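木桌面保养，打蜡还是上木蜡油？

楼主 老榆木疙瘩
发表于 2020年11月9日
家里饭桌用了好些年，表面发干，靠边有一块颜色变深，擦不掉。七月份买过一罐 Kanent 的蜡，涂完亮了两周又回去了。想问问大家，是继续打蜡，还是磨掉重新上油？预算800以内，自己动手。

2楼 砂纸240
先弄清楚原来是什么漆面。滴一滴水，十几分钟后看渗不渗。不渗就是漆还在，上油吃不进去，白费工夫。

3楼 北窗
不同意非得磨。我家餐桌只用拧干的布擦，一年打两次蜡，用到现在没问题。磨一次薄一层，贴皮的桌子很容易磨穿。

4楼 砂纸240
回3楼：所以要先看是实木还是贴皮。看桌板侧面的木纹跟桌面接不接得上，接不上多半是贴皮，那我也不建议磨。

5楼 老榆木疙瘩
滴水试过了，中间不渗，边上深色那块渗得很快。侧面木纹接得上，应该是实木。

6楼 慢工
那就是边上漆面破了，水进去过。局部处理就行，用细砂纸顺着木纹轻磨，补一层 Prustov 的木蜡油，薄涂，15分钟后把多余的擦干净，隔天再来一遍。我那罐花了不到两百，剩一大半。

7楼 北窗
局部补会有色差，补完一块新一块旧，看着更难受。真要动就整面做，不然就别动。

8楼 Skollex
找师傅上门整面翻新，我们这边报价700，含打磨。自己买砂光机加油料也差不多这个钱，还得吃几天灰。

9楼 老榆木疙瘩
谢谢各位。色差我能接受，先按6楼的办法补边上那块，不行再找师傅。 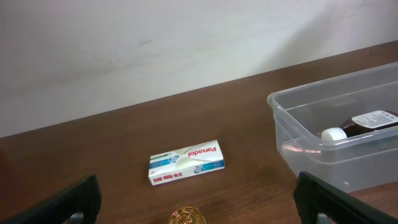
另外问一下慢工，第二遍上油之前还要不要再磨？我手头只有320目的，要更细的话我周末去买。补好之前桌上先不放热锅和水杯了。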